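Girkeo邻里活动室十一月例会记录

日期：2025年11月28日
地点：Sheehan楼底层大间，靠院子那一头
主持：Bernadette Moynihan
记录：Lieven Postma
到会：Bernadette Moynihan、Caoimhe Tierney、Cillian Ó Dubhghaill、Dénes Kelemen、Lieven Postma，另有几位家长中途进出，没有一一签到
请假：无

一、开场及上次记录

Bernadette先谢谢大家冒着这么大的雨过来，又特别谢谢Caoimhe带的姜饼，大家一边吃一边等Dénes停车，所以比通知上的时间晚了一会儿才正式开始。上次的记录大家传看了一遍，Cillian提出有一处要改：上次写的是“地垫由Cillian带回家清洗”，他说他答应的是“带回家看看能不能洗”，看过以后发现洗衣机塞不进去，眼下还卷着放在他家走廊里。大家笑了一阵，同意照他的说法改过来，其余部分通过。

地垫的事顺带说定：Dénes家附近有一家自助洗衣店，机器比较大，由他去问价钱，问好了在群里讲一声。

二、游戏角的整理

这一项谈得最久，记录得也就啰嗦一点，请各位包涵。

起因是上个月有家长反映，孩子们玩“小厨房”玩得很开心，可是到收的时候，吃的、积木、盘子统统倒进一个筐里，下一拨孩子来了要翻半天。Caoimhe说她自己带的那个小组也是这样，有一回孩子们要办生日会，找盘子就找掉了大半节活动时间，最后寿星等得都不想过生日了。

Caoimhe的意思是，东西本身并不多，缺的是固定的位置。她建议把小桌面当作一间小小的屋子来布置：柜子靠后，垃圾桶在柜子旁边，吃的放中间，盘子放在一侧，篮子留在最前面，孩子伸手就够得着。这样孩子一坐下来就明白哪里是“厨房”，哪里是“饭桌”，收拾也就成了游戏的一部分，用不着大人在后面催。

Dénes赞成，不过他担心柜子占地方。Bernadette说柜子是孩子们最喜欢的一样，上面有门可以开，下面有抽屉可以拉，宁可别的东西少摆几件，柜子也要留着。这一点大家没有异议。

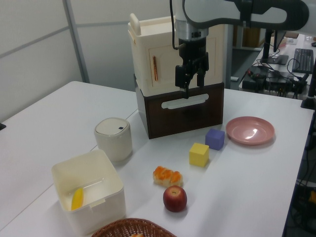
桌面布置：双层小柜、带圆盖的小垃圾桶、白色方盒，以及面包、苹果、玉米和彩色方块

接下来讨论白色方盒怎么用。玉米已经放在里面了，Caoimhe希望这个盒子以后就专门收蔬菜，苹果和面包另找地方。Cillian问，那苹果算不算可以和玉米放在一起，反正都是地里长的。Lieven（也就是本人）说苹果长在树上。为这个又说了好几分钟，Bernadette最后提议不要分得太细，吃的先都归方盒，装不下再说。表决时大家都举了手，Cillian说他保留对苹果的意见，要求记录在案，现记录在案。

黄色和紫色的泡沫方块，Dénes说他见过孩子拿来当奶酪，也见过拿来当凳子给小人坐，还有一个小姑娘非说紫色那块是蓝莓蛋糕，请每个大人都尝了一口。大家觉得这样很好，不必规定方块是什么，玩完放进柜子下面的抽屉就行。Caoimhe提醒，抽屉的白色长把手要让孩子用两只手拉，她会在活动开始的时候示范给他们看。

粉红色圆盘子大家都喜欢，但只有它一个用来摆桌子，几个孩子一起“吃饭”难免要抢。Bernadette家里有一套旧的野餐盘，颜色不一样，她愿意拿来，下次开会前洗干净带到。Cillian问要不要索性买新的，大家觉得先用旧的看看。

柳条色的那只编织篮子也提到了。Caoimhe说编织的东西时间久了边上容易起毛刺，请负责开门的人每次用手摸一圈，有扎手的地方就先收起来，等她回来处理。她家里有细砂纸，磨一磨就好。

小垃圾桶放在柜子左边不动。有家长问过能不能真的往里面扔东西，会上说定：可以扔纸做的“果皮”，真的果皮、纸巾和饼干屑请扔到门口的大桶里。Dénes讲起上个学期有人在玩具垃圾桶里发现半块香蕉，放了不知多久，这里就不细记了。

本项决定：
1. 桌面按照片里的样子摆，作为今后的基本样式，各组可以小改，结束时复原。
2. 吃的归方盒，方块归抽屉，盘子放在柜子顶上。
3. 每次活动留出9分钟一起收拾。Caoimhe原来提10分钟，Cillian说孩子们喜欢9这个数字，因为他们正在学写，于是就定了9分钟。
4. Caoimhe画一张简单的位置图，不写字，只画东西，贴在孩子眼睛的高度。

三、开支

Lieven报告，上次活动结余90欧元，放在铁盒里，钥匙在Bernadette那里。本次同意支出20欧元，用来买贴位置图的胶、一块擦桌子的布和给方盒做标记的彩纸。Dénes问买布要不要这么认真，Caoimhe说白桌面最显脏，用旧毛巾擦会留毛，她吃过这个亏，还是买一块好些的。大家听她的。

剩下的钱先不动，等洗地垫的价钱问来了再商量。

四、Zultovari读书下午

Cillian介绍了读书下午的准备情况。他选了两本跟厨房有关的图画书，一本讲熬汤，一本讲一只不肯吃面包的鹅，念完以后可以直接到小桌子旁边玩，衔接得很自然。Bernadette觉得很妙，只是请他念鹅的那一本时声音小一点，上回隔壁的合唱队过来问过是不是出了什么事。Cillian答应了，答应得比较勉强。

Caoimhe会在念书的时候先把吃的和盘子摆好，Dénes管茶水。家长愿意留下来的都欢迎，椅子不够可以坐窗台下面的长凳。

五、其他事项

Drivden街那边的侧门，下雨天关不严，Dénes已经垫了一块毛毡，暂时好用。Bernadette会再去跟楼里说一声。

有一顶小孩的绿色毛线帽在衣帽钩上挂了很久，里面没有名字。请各组问一问，再没人认领就先放进失物盒里，不要丢掉，看得出是手织的。

Caoimhe问姜饼还有没有人要，剩下的由Dénes带走了。

六、分工

Caoimhe Tierney：位置图，检查篮子，买布和彩纸
Bernadette Moynihan：野餐盘，侧门的事
Dénes Kelemen：问洗地垫的价钱，读书下午的茶水
Cillian Ó Dubhghaill：把地垫从走廊里搬出来交给Dénes，准备图画书
Lieven Postma：整理本记录，更新铁盒里的账本

下次会议的时间在群里商量，地点不变。Bernadette再次谢谢大家，散会时雨还没停，Cillian顺路送了两位家长回去。

记录人：Lieven Postma
如有错漏，请在下次开会前告诉我，写在门口的本子上也可以。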